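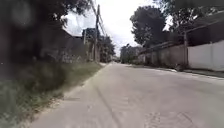 The long way to the shops

27 Dec 2018

I gave up the car in January, for reasons that had very little to do with the planet and a great deal to do with a garage in Kerncombe that wanted £769 to make a noise go away. I said I would think about it. I am still thinking about it. In the meantime I have walked to more or less everything, and I have become, to the dismay of people who used to like having me round, somebody with views on walking.

I don't mean hill walking. Hill walking has its own magazines, its own trousers and its own kind of sandwich. I mean walking to get a pint of milk, or to post a parcel, or to sit in the dentist's waiting room with wet shoes. There is no special clothing for it and no one has ever raised money for charity by doing it. It is the most ordinary thing a grown person can do and I had not done it properly since I was 17.

The first thing I learned was that I had no idea how far away anything was. In the car, the supermarket was "just down there" and my sister's was "miles". On foot they are the same distance, in opposite directions, and the one with my sister at the end of it has the better hedges. The post office, which I would have sworn was next door, takes long enough that I can get through an entire imaginary argument with the council and win it.

The second thing was time. Everyone asks about the time. How do you find the time, they say, looking at their phones. I worked it out once on the back of a gas bill and I spend 65 minutes a day on foot, most of which I used to spend looking for somewhere to park. Parking in Kerncombe is a hobby in itself. There is a man's hatchback on the corner by the chemist that has not moved in all the time I have lived here, and I have come to think of it as a local landmark, like the war memorial but with a flat tyre.

Pavements and their enemies

You get to know the ground. Drivers think of a road as a thing that is either there or closed. Walkers know it by the yard: the loose drain cover that goes off like a gong, the slab that tips and sends a cupful of old rain up your trouser leg, the kerb some lorry has been eating for years. I could draw you a map of our end of town using nothing but places I have nearly fallen over.
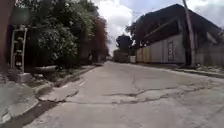 Cracked concrete and a broken kerb: mind your ankles.

Shoes matter, though not in the way the shoe people tell you. I began the year in a pair of Grandents, bought in a sale on the grounds that they looked like something a sensible person would wear. They lasted until spring and then the left sole began to talk. I replaced them with Pomares, which cost more, squeak on lino and make me sound like a nurse in a farce. They are, I am sorry to report, extremely comfortable. I have had them resoled once and I suspect I will be buried in them.

Bags are a bigger problem. The car had made me a careless shopper. I used to buy potatoes as though I were expecting a siege. Now every item has to make its case before it goes in the basket, and tinned tomatoes very often lose. I have carried a melon home precisely once. I would say to anyone thinking of taking this up that a rucksack is the answer, that you will look like a lost student in it, and that after a month you stop caring what you look like and start having opinions about straps.

Then there is the weather, which I had been told would be the end of me. I kept a record, being that sort of person. In the whole of the year I was properly soaked, down to the vest, on seven outings. The rest of the time it was merely damp, or merely cold, or that flat grey nothing that makes up the bulk of British weather and which nobody bothers to complain about. You do get hot, however. Walk briskly into any shop in December and you will be peeling off layers by the bread like someone who has come to the wrong sort of party.

The café question

Any account of walking that leaves out cake is a lie. My regular stop is Sosisetti, which is on the way home from nowhere I need to go and which I now pass several times a week. It does a cheese scone of great seriousness. It has 3 tables, and the one by the window wobbles. I have offered to bring a bit of folded card.

I had been promised I would lose weight. I refer the reader to the scone. 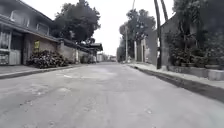
What I did lose was the habit of being cross by the time I arrived. I would not want to make too much of this. I am cross about plenty of other things and walking gives me more time to go over them. But I used to turn up to places with my shoulders round my ears, having been cut up at the roundabout, and I had come to think that this was simply my posture. These days I turn up slightly pink and rather late, with half a plan for supper.

People talk to you, too. I had not reckoned on that. Sit in a car and you are furniture. Walk the same street at the same hour for a few weeks and you begin to be nodded at, and after the nod comes the remark about the weather, and after that there is no limit. I have been told about hips. I have been asked to hold a ladder. A woman I know only by her dog once crossed over to tell me, with real feeling, that the bakery had stopped doing the seeded one.

The garage rang again a couple of weeks ago to ask whether I had come to a decision. They have new brake pads in, apparently, and could do me a price. I told them I would walk over and talk about it, and set off, and had got as far as Sosisetti when it came on to rain.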